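トップ > 暮らしの安全 > 点検表 > 玄関まわり・靴置き場

当サイトではクッキーを使用しています。閲覧を続けると、クッキーの使用に同意したことになります。 [同意する] [設定]

玄関と靴置き場の点検表(コメント付き)
Oronwoodハウス 共用玄関用
記入:Fouzia Khokhar
点検した月:2月

シェア 30　コメント 4

はじめに

私はOronwoodハウスに住んでいて、玄関の点検を担当しています。日本語は母語ではありませんので、言い方が少しかたいところがあるかもしれません。意味がわからないところは、遠慮なく聞いてください。

この表は、玄関で靴をぬぐ場所、靴やサンダルを置く棚、そのまわりの小さい物(植木鉢、傘、マット)について確認するためのものです。建物の電気や水道は別の表がありますので、ここには書きません。

記号の意味は次のとおりです。
○ 問題なし
△ すぐに危険ではないが、直したほうがよい
× すぐに直す。直すまで使わない
－ 今回は見ていない

コメントは、見たときに書きました。あとから考えたことは「追記」としています。

1. 床と段差

1-1 床の表面がすべらないか　○
くつ下で歩いて確かめました。玄関ドアの近くは少しすべる感じがありましたが、ふいたあとは大丈夫でした。雨の日にもう一度見る必要があります。

1-2 段差のふちが見えるか　△
朝は見えます。夕方6時をすぎると、下の段のふちが暗くて見えにくいです。前の点検でも同じことを書きました。明るい色のテープをはることを提案します。テープの幅は細くてもよいですが、はしからはしまで切れないようにはってください。

1-3 マットがずれないか　×
手で押しただけで動きました。裏のすべり止めが古くなっていて、粉のようなものが床につきます。新しいマットが来るまで、マットなしで使うことにしました。床がぬれたら、気づいた人がふいてください。ぞうきんは洗面所の下の段にあります。

1-4 床に靴が出たままになっていないか　△
私が見たときは、靴が3足、通り道に出ていました。だれの靴か調べることはこの表の目的ではありませんので、場所だけ書きます。ドアを開けてすぐ左のところです。荷物を両手で持って入る人には足もとが見えないので、そこには置かないようにお願いします。

2. 靴の棚

2-1 棚がぐらぐらしないか　○
大きい棚(Treltlowの4段のもの)は、上の段を両手で持って、前と後ろ、右と左に軽く動かしました。音はしませんでした。

2-2 ねじのゆるみ　△
右がわの下から二番目のねじが、指で回るくらいゆるんでいました。その場でしめましたが、また自然にゆるむかもしれません。次の人はここを最初に見てください。
追記:しめすぎると木が割れるおそれがあるそうです。止まったところで力を入れるのをやめてください。

2-3 細い足の棚の安定　△
細い金属の足の低い棚は、軽いサンダルやスリッパには向いていますが、重いブーツを片方のはしだけに置くと、反対がわの足がうくことがあります。試しにブーツを置いたら、少しうきました。たおれるまではいきませんでしたが、小さい子どもが上に手をつくと心配です。この棚には軽い履物だけを置く、という決まりにしたいです。

2-4 足の先のゴム　－
大きい棚の裏をまだ見ていません。一人では持ち上げられませんでした。二人いるときに見ます。

2-5 棚の上の段の高さ　○
目の高さより上には、かたい靴を置かないことになっています。今回は守られていました。

2-6 棚と壁のあいだ　○
ほこりがありましたが、物は落ちていませんでした。ほこりは掃除機の細い口で取りました。

3. サンダルとスリッパの状態

共用の履物は、ゴミを出すときや郵便受けを見るときに使います。自分の物は各自で見てください。

3-1 底がへっていないか　△
かかとのところがうすくなっている物が一足ありました。Monanceの茶色い物です。ぬれたタイルの上で試したら、足が前に少しすべりました。ゴミ置き場までの坂では使わないほうがよいと思います。捨てるかどうかは次の話し合いで決めます。

3-2 ベルト(足の甲にかかる部分)のひび　○
指で軽く曲げて見ました。ひびはありませんでした。曲げるときに強く折ると、そこから切れることがありますので、やさしくしてください。

3-3 左右がそろっているか　○
前は左右が別の種類になっていることがありました。歩くときに高さがちがうと、足首によくありません。今はそろっています。

3-4 サイズがわかるか　×
共用の物にサイズが書いてありません。大きすぎるサンダルで階段をおりるのは危ないです。私も一度、階段でぬげそうになりました。底の裏に油性ペンで書くことにします。うすい色の物には黒いペンで書けますが、黒い物には白いペンが必要です。買ってよい物の一覧に入れました。

3-5 つま先の向き　○
つま先の向きをそろえて、左右をくっつけて置きます。細かすぎるという意見をもらいましたが、向きがばらばらだと、片方が棚からはみ出して、通る人の足に当たることが多いです。少しだけ前に出るのはかまいません。足が当たらなければよいと考えています。

3-6 かわいているか　△
棚の下の段で、しめっている物がありました。しめったまま重ねると、においとカビの原因になります。使ったあとは立てかけてかわかし、かわいてから棚にもどしてください。ストーブの近くには置かないでください。形が変わります。

4. 植木鉢と小さい物

4-1 植木鉢がたおれないか　○
低くて小さい鉢だけを置いています。葉がよくふえて、鉢より外に広がっている物は、服や袋がひっかかりやすいので、通り道から離します。

4-2 水の受け皿　△
受け皿に水が残っていました。水をこぼすと床がすべります。水やりは流しでして、水が切れてからもどすのがよいです。

4-3 植物と履物の距離　○
土が靴の中に入ると、はくときに気持ちが悪いですし、床もよごれます。植物は棚の左奥、履物は棚の上と手前、と分けて考えると簡単です。棚の前にもう一足置きたいときは、棚の上の物と左右の位置を合わせると、ふまれにくいです。

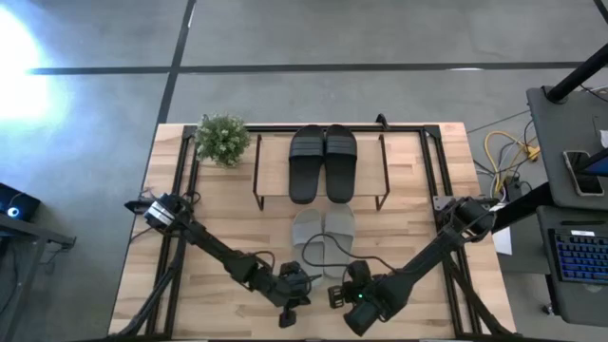

向きと位置を合わせるのは見た目のためだけと思われるかもしれませんが、私は安全のほうが大事な理由だと思っています。一つだけ横に出ている物があると、つまずくのはたいていその物です。

4-4 傘立て　△
傘が多すぎて、上が重くなっています。長いあいだ使っていない傘は、持ち主が部屋に持って帰ってください。名前のない傘は、月の終わりまで別の箱に入れておきます。

4-5 コード類　△
床の上に細い黒いコードが何本かのびていました。もし掃除機や充電器のコードを玄関で使うときは、人が通る線を横切らないようにします。使い終わったら、すぐに巻いてください。

5. 通り道と出口

5-1 ドアが最後まで開くか　○
大きく開けて、何にも当たらないことを確かめました。

5-2 夜、明かりのスイッチに手がとどくか　○
とどきます。ただし、コートかけに厚いコートが多いと、スイッチがかくれます。いちばん右のフックは空けておいてください。

5-3 急いで出るときに、じゃまな物がないか　△
Castañoの箱(引っこしの荷物)が壁のそばに積んでありました。通れますが、せまいです。持ち主には口で伝えました。月の終わりまでに動かすと聞いています。

5-4 子どもの手がとどくところに、くつ墨や防水スプレーがないか　×
下の引き出しに防水スプレーが入っていました。かぎのある戸だなに移しました。スプレーは外で使ってください。玄関の中で使うと、床にもかかって、とてもすべりやすくなります。

6. 直すものと、費用

・すべり止めのマット　新しく買う。2,294円の物が候補です。洗えるかどうかを店に聞いてから決めます。
・明るい色のテープ　倉庫に残りがあるか見てから買う。
・白いペン　一本。
・大きい棚のねじ　様子を見る。またゆるんだら、長さの合うねじに交換する。

費用は共用のお金から出します。買った人はレシートを台所の封筒に入れてください。レシートがないと、お金を返すのがおそくなります。

7. 次に点検する人へ

点検は約30分で終わります。明るい時間に一回見て、できれば暗くなってから1-2だけもう一度見てください。はだしではなく、くつ下か室内ばきで歩くほうが、すべるところがよくわかります。

記号を書くだけでなく、短くてもコメントを書いてもらえると助かります。「△」だけだと、次の人はどこを見ればよいかわかりません。日本語でなくてもかまいません。英語かウルドゥー語なら、私が訳します。

まだ終わっていない項目:2-4(棚の裏のゴム)、3-1(茶色いサンダルをどうするか)、3-4(サイズを書く)。

コメント(4)

・マットの件、ありがとうございます。玄関が少し寒いので、早めに決まるとうれしいです。

・4-4について。青い傘は私のです。今日持って帰ります。

・細い足の棚に「軽い物だけ」と紙をはってもいいですか。お客さんは決まりを知らないので。

・紙をはるのはよいと思います。上の面にはるとはがすときに木がいたむかもしれませんから、壁のほうにお願いします。(Khokhar)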